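Driruvby opens Larnari programme to record insertion examples for learning systems

Driruvby has begun a recording programme, Larnari, to gather examples of peg insertion for training a learned controller on a single robot arm. The programme covers the approach, the alignment and the insertion of a cylindrical peg into a round hole in a cube. Recording started in August and is being carried out on the company's own premises.

The task was chosen after a review of the failures logged in Sandu, Driruvby's earlier work on picking and placing. In Sandu the learned controller picked up parts reliably but placed them poorly when the final position had a tight fit. The examples used to train it contained long stretches of free movement and very little contact. Larnari reverses that balance. Each example starts with the peg already held, or within a short reach of the gripper, and most of the recorded time is spent close to the hole.

"The arm spent most of the Sandu recordings travelling through air," said Aoife Carroll, who leads data collection at Driruvby. "We had a great deal of material on how to cross a table and almost none on what to do when the part touches the rim. A controller trained on that will cross a table very well."

Examples are recorded by people operating the arm remotely. An operator guides the gripper through the full task and marks the start and end of each attempt with a foot switch. Joint positions, gripper opening and the view from a fixed camera are stored together against one clock. Wrist force is recorded as well, but is held in a separate file so that a controller can be trained with or without it.

The programme uses 16 starting layouts. A layout sets the position and rotation of the cube and the position of the peg. Operators work through the layouts in an order drawn by the recording software, which does not allow the same layout to be used twice in a row. Seven operators have been trained so far, and each completes a practice block that is discarded before any of their attempts are accepted.

Unsuccessful attempts are kept. An attempt in which the peg slips, jams or misses the hole is labelled with one of three outcomes and stored alongside the successful ones. If the operator recovers and completes the insertion, the recovery is marked as a separate segment. Driruvby expects these segments to be the most useful part of the set, and operators are asked not to restart an attempt simply because the first contact was poor.

Rhun Humphreys, who is responsible for the training software, said the labelling rules had taken longer to settle than the recording equipment. "Two people would watch the same attempt and disagree about when the insertion began. One said at first contact, the other said when the peg was square to the hole. We now record both moments. It adds work for the reviewer, but the training code can use whichever it needs."

Every accepted attempt is checked by a reviewer who did not record it. The reviewer confirms the outcome label, checks that the camera view and the joint data agree in time, and rejects any attempt in which the operator paused for longer than the permitted limit. Rejected attempts are listed with a reason code and are not deleted.

An initial block of 43 attempts was used to test the process from recording to training. It was not intended to produce a working controller, and no performance figures will be issued from it. The block exposed a fault in the way gripper opening was stored: the value requested by the operator had been written in place of the value measured at the fingers. The fault has been corrected and the block has been withdrawn from the training set.

The workspace has been kept plain. Table surface, wall panels and camera position remain the same throughout the first phase, so that differences between attempts come from the layout and the operator. Changes of lighting and background will be introduced in the second phase, together with further peg sizes. Driruvby will not combine the two phases into one training set until a controller trained on the first phase alone has been measured on all the starting layouts.

Recordings will be released in a file format named Revura, which Driruvby developed for internal use during Sandu. Revura stores each attempt as a self-contained record, with the operator replaced by a number and the calibration values for that session included. A reader for the format and a written description of its fields will be supplied with the first release. Access will be offered to research groups on application, under terms that allow training and publication but not resale of the recordings.

Applications should state the arm and gripper the group intends to use, and whether wrist force data is required. Groups working with a different arm may apply, but should note that joint positions are supplied as recorded and are not converted. 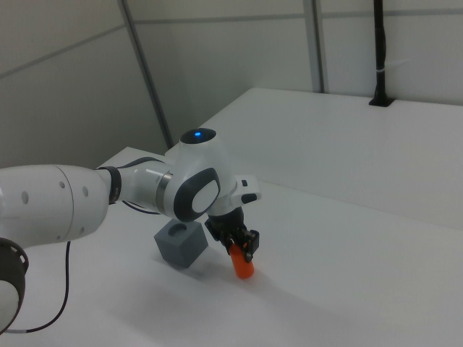
Conversion to tool position is left to the receiving group. The geometry of the gripper and the calibration procedure are set out in the notes that accompany the Revura reader.

Enquiries about access should be addressed to Aoife Carroll. Technical questions on the file format should be addressed to Rhun Humphreys.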